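How to plan the budget for a first robot arm

Published 28 Feb 2025 by Vusumuzi Rampersad

I wrote this guide for small workshops and teaching labs which want to buy one arm and a gripper and have not done it before. When we prepared our own purchase at Pultwood, I made the mistake to start with the price list. Start with the task instead.

Step 1. Write the task in one sentence

Our sentence was: "The arm picks up a light object and puts it on the marked place." If your sentence needs the word "and" three times, you are planning for two robots. Please do not write "general use" in the request, the finance office will send it back.

After the sentence, collect the objects. Take things you already have in the drawer, with different widths and heights, and at least one which is thin and hard to hold.
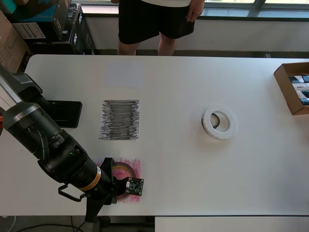
A small circuit board in the gripper, with scribbled paper sheets as the places on the table.

Step 2. Measure the table before you choose the arm

The reach in the brochure is measured to the flange, so the gripper comes on top of it. The base also takes a part of the table, and this part you cannot use for work. Draw the base plate on paper in real size, cut it out and put it where the arm will stand. Then move it until you are satisfied. We moved ours 2 times, and after this we ordered a wider table.

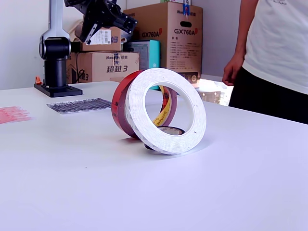
Small costs are the ones most people forget, and for this I keep a separate page in the budget. Write there the cables, the bolts for the base, spare fingers, the shelf for storage and the delivery. Test objects belong on this page too, but they can be very cheap. Rolls of tape are good for the purpose: a wide white one standing on its edge is a different problem for the gripper than a narrow yellow one leaning on its neighbour, and both you can buy in any stationery shop. I put 150 for this page in the first version, and my colleague Themba Mnguni asked me to make it larger. He was right.

Step 3. Ask for quotes in the same form

Send the same letter to every supplier. We wrote to Grerneck and to Briseck, and the first answers could not be compared, as one price was with the gripper and the other without. Ask for these lines separately:

Arm and controller
Gripper, with fingers
Mounting plate and bolts
Software licence, with the years written
Training for two people
Delivery and customs

Our final total for the small items, the table and the training was 3,055. The arm itself was paid from another budget, so I do not give it here.

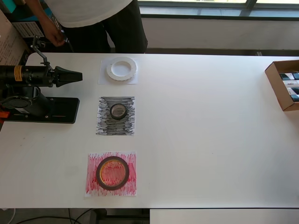

Three sheets in a column, each with a roll of tape lying flat on it.

Step 4. Plan the days, too

Count the working days from the order to the first useful test. In our case it was 41. The delivery was only one part of it. Somebody must clear the room, check the sockets, read the safety papers and find a place for the cartons. Keep the cartons until the warranty is finished, if you have the space.

If your money must be spent before the end of a financial year, go backwards from this date and add some weeks for customs. We ordered in September and it was a good month for us, the suppliers answered quickly.

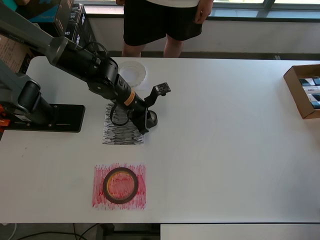
Put also a person in the plan. An arm without a responsible person will stand under a cover. Write the name in the request and how many hours per week this person has for it, and ask his or her manager to sign next to it.

Step 5. Decide what you will not buy now

Make a second list with the things that can wait: a second gripper, a better camera, a longer service contract. For the service contract we asked Berisha for a price and put it in the next year. Leave this list together with the first one, so that the person who reads your request can see you thought about it.

Before you send the request, read your sentence from Step 1 again and compare it with the quote. Cross out each line which the task does not need, and ask a colleague from another department to check the sums.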